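# Floral rug, food bits and one small kitchen – where do you start?

### marrowfat52

Tuesday is my clearing day and I want a better order for it. The rug has dark green ground with big pink roses, so anything orange or white shows a mile off. Today it was fruit peel, a foam fruit sleeve, a plastic bag, a can on its side and a small blue-and-white bowl.

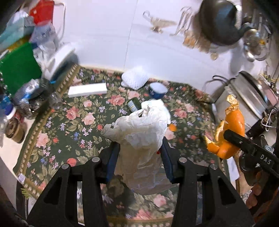

### Doketti

Peel first, always. It gets trodden in and the pile holds on to it. Then bag the light stuff, then pick up the hard things like the can. Bowl straight to the sink.

### tansy_row

Disagree. Bowl and can first, you'll only knock them over reaching for the rest. I'd do the peel last with the bag open next to it.

Also check the border. There's a little paper label sitting on the scalloped edge and those stick if you hoover over them. I lost a belt on a Maddocks upright that way – 52 quid with the labour.

### marrowfat52

Fair point about the label, I'd missed it. The long white box can go flat in the recycling.

The kitchen is the other half of the problem. Pan, cleaver, skimmer, ladle, strainer and scissors all live on the rail under the wall cupboards, and the spice jars are on the ledge below. The left end of the worktop is where everything gets dumped.
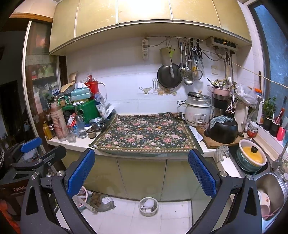 ### Binura

- The rail is fine, leave it alone.
- I'd move the cleaver off the front of the pan. You have to shift one to get the other.
- Clear the left end before you touch anything else.
- Get the cable off the rail if it will reach another way.

### Doketti

Lose the tablecloth on the worktop. Roses on the floor, roses on the counter, and cloth holds grease. Cistusix do a wipe-clean one, I've had mine almost 2 years.

### marrowfat52

The cloth stays, it goes through the wash at 60 and I like it. Will move the cleaver.

### tansy_row

Keep the cloth. Just don't let it hang over the front where you open the lower cupboards, mine kept catching in the door.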